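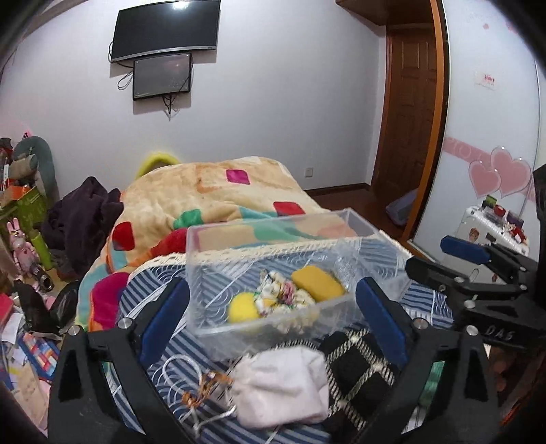 The hardest part was learning to slow down, one of last term's students told us when we asked what should go in these notes, and everyone else at the table agreed straight away. Their first 100 demonstrations were quick, jerky and mostly useless. The next lot were slow and a bit dull to record, and the policy trained on them was so much better!

So that's where Week 4 starts. You've all had a turn on the hand-held gripper in the lab at Eltside, and now you get to take it home and collect your own data. This is my favourite week of the whole unit - real bedrooms, real clutter, real light coming in from wherever it likes.

The task

Pick up a box with soft things in it, lift it clear of the surface, move it and set it down again. A clear plastic box is a great choice and also a tricky one, as the camera sees straight through the walls to whatever is inside. Striped or patterned bedding underneath makes it trickier again. Please don't tidy up first. A policy that has only ever met a bare bench will fall over the moment it meets a quilt.

Getting a good grip

Bring both pads in evenly so neither one shoves the box sideways. Close until you feel the walls just start to give, then stop. Thin plastic flexes, and if you squeeze hard you'll see the box bow and the contents shift. Lift a few centimetres, hold for 2 seconds, then carry on. Keep your other hand well out of view the whole way through.

Watch for cords and cloths lying near the box. If a pad catches one, finish the episode anyway and mark it as a snag. We want those!

Naming and uploading

Group Primness and Group Hellthorpe share the upload folder this term, so put your group name at the front of every file. Moser is our checking script. It throws out any episode with dropped frames and gives you a short report on the rest. Run it before you upload, not after (last year's set went from 1,162 episodes down to 434 once we'd checked it properly, and there was some groaning).

For the tutorial

Bring one episode you're pleased with and one that went wrong. We'll play them side by side at half speed and talk about where the jaws first touch the box, how the wrist moves and what the gripper camera loses sight of on the way up. Have a read of the section on action chunking beforehand - it'll make a lot more sense once you've watched your own hands at work.

Gripper batteries go back on charge by 5 pm.

Eltside Robotics Unit | Course handouts | Contact the unit office | Back to top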